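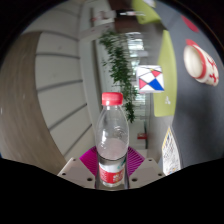 Notebook, July: Mirkness island page, second pass

Picked up the visitor guide where Ionuț left off. His draft covers the ferry and the north beaches. Still missing: getting around, money, where to stay.

Distances. Measured the coast road again on the new map layer. Harbor to Paltari comes out at 20 km, then 10 more to the lighthouse. The old page had these two swapped, which explains the emails. Fixed in the table, not yet in the printable version.

Buses. The Vellar line has a morning run at 7:40 and one back after lunch. No evening service that I can find. Left the evening cell blank until the operator answers.

Rooms. The island list has 174 beds in season. Ionuț Cârstea's note says 200, but he included the campsite at Yurt, where people bring their own tents. Going with 174 and mentioning the campsite separately.

Water. Tap water is fine in the harbor town. At Yurt the tap is marked for washing only, so the page should tell campers to carry drinking water from the shop in Paltari. Moved this up from the footer.

To do:
- ask about card payment on the bus
- redo the harbor parking paragraph, too long
- check spelling of the two bays west of Paltari against the chart
- send Ionuț the table before the printable version is rebuilt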